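Moving the grasp detector off the gradient

4/17/20

I spent most of this week on one function. It takes a cropped view from the wrist camera and decides whether the gripper is holding a corner of the cloth, holding some other part of the edge, or holding nothing. Everything after it in the task depends on that answer, so when it is wrong the planner in Skaltari goes on to compute a fold line for a towel that is somewhere else.

The old version looked at image gradients between the fingertips. It was fine on the thin cotton squares we started with. On terry cloth it fell apart. The loops make strong gradients all over, and the detector read that texture as an edge nearly every time. I went through 101 logged grasps by hand and labeled them, and 38 of the labels disagreed with what the function had said. 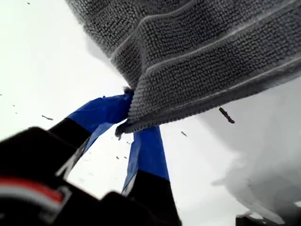

I tried blurring first. A wide enough blur hides the loops, but it also rounds off the hem, and the hem is what I need. Then I tried using the stripes as a direction cue, which works when the cloth is flat and mostly fails when it hangs, as each stripe bends with the folds and the line fit goes wherever it wants.

What I have now is a small segmentation network, trained on 2000 crops, that marks cloth, finger and background. The blue on the fingers makes that class easy. From the mask I take the cloth outline near the grip and measure how sharply it turns. A sharp turn is a corner, a shallow turn is an edge, and no cloth pixels next to the finger class means an empty grip. There are 3 thresholds in total and they live in the config file, so I can change them without rebuilding.

The second problem was timing. Sisia, our logging tool, stamps each frame when it is written to disk, and the joint states get stamped when they are read. With both arms going, the two drifted apart enough that the mask and the arm pose did not describe the same moment. I moved the stamping to the camera driver and added a check that drops any pair too far apart. The check is blunt. It throws away good frames too, and I will come back to it in May.

I also changed how the arms share the table. Each one used to plan alone and wait on a lock. Now a single planner gets both goals and returns one path for the pair, with the cloth treated as a soft region they may touch but not drag through.

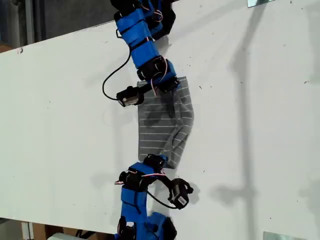 Eberhard commented on the last post that a joint planner is overkill for two small arms, and that the lock would have been fine if I had released it as soon as the first gripper opened. I did try that. The early release let the second arm start moving while the first was still backing away, and Eltness, our simulator, flagged a link collision in the first batch. A second lock on the retreat path might fix it. I would still have two planners that know nothing about each other, and I didn't want to keep adding locks.

Next is the regrasp. At the moment, if the detector reports an edge, the arm lets go and starts over from the top. It should slide along the hem until it finds the corner. The mask has enough in it to do this, but the controller has no notion of holding loosely, so that part has to be written first.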